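Wirholm Folding Room Divider, Four Panels: Review
By Elfriede Görtz
Jun 18, 2018

Test period: since February. Purchased at retail. Wirholm did not supply a sample.

The Wirholm is a freestanding screen with woven panels on a rigid inner frame. It sits in the middle of the price range, above the paper screens and well below solid wood. I compared it with the Ralon, which uses stretched fabric, and the Vudura, a slatted model that I returned after a week for reasons given further down.

Assembly

The panels ship flat in one carton with the hinges in a separate bag. Each joint takes small metal hinges with pre-drilled pilot holes. Two of my holes were drilled slightly off center and the screws went in at an angle. They hold, but the heads do not sit flush. A hand screwdriver is enough. Do not use a power driver on the lowest setting or any other setting, as the frame wood is soft and strips easily.

The instructions consist of one folded sheet. The drawing for hinge orientation is wrong: it shows every hinge on the same face, and a screen built that way will roll up on itself and refuse to stand in a zigzag. Hinges must alternate front and back. The Ralon sheet gets this right and also includes spare screws. Wirholm includes none.

Stability

With the panels fully flat the screen falls over, as any screen of this type will. At shallow angles it stands but moves when a door is opened nearby. I got the best results with the joints folded to a clearly visible angle, which costs width. The manufacturer gives a height of up to 147 cm for this version, and my unit measured slightly under that at the outer panels.

On hard flooring the feet slide. Felt pads make this worse and thin rubber pads fix it. On carpet no pads are needed, although deep pile lifts one corner or another and the top edges no longer line up. Short office carpet gave no trouble.

Light and sight lines

The weave is tight enough to hide the shape of a person standing behind it in normal room light. With a lamp directly behind, outlines show. The small openings set into the weave pass a little light and air, and at close range you can see through them. For a sleeping area I would choose the Ralon. For hiding shelving, cables or a work corner the Wirholm is sufficient.

It does nothing for sound. A dealer in Sauerland advertises the same screen as "acoustic" and this should be ignored.

Appearance in use

Beige was the only color in stock. It is a warm beige and goes easily with patterned textiles and reddish wood. It looks poor against a cold white wall, where it reads as yellow.
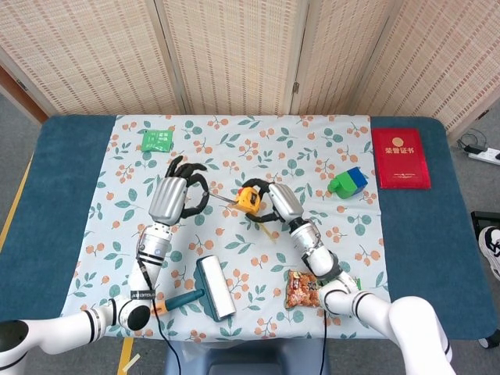 The divider behind a table with a berry-print cloth, panels set at a slight angle.

Cleaning and wear

Dust collects in the weave and along the lower edge of each opening. A soft brush attachment on a vacuum cleaner removes most of it. A damp cloth raised the fibers on a test patch and I would keep water away from it.

I cycled one joint 1,000 times, open and closed, as I do for all hinged furniture. At the end of the run one screw had backed out by half a turn. There was no cracking at the frame. The Vudura failed the same test early - the hinge leaf bent - and went back to the store.

Weave condition is good. One strand has come loose at the bottom of an outer panel and was glued back.

Rating

Assembly: 2 out of 5
Stability: 3 out of 5
Privacy: 3 out of 5
Durability: 4 out of 5

Recommended for carpeted rooms where the screen stays in one place. Buyers who fold it away daily should look at the Ralon, which is lighter and has a carrying strap.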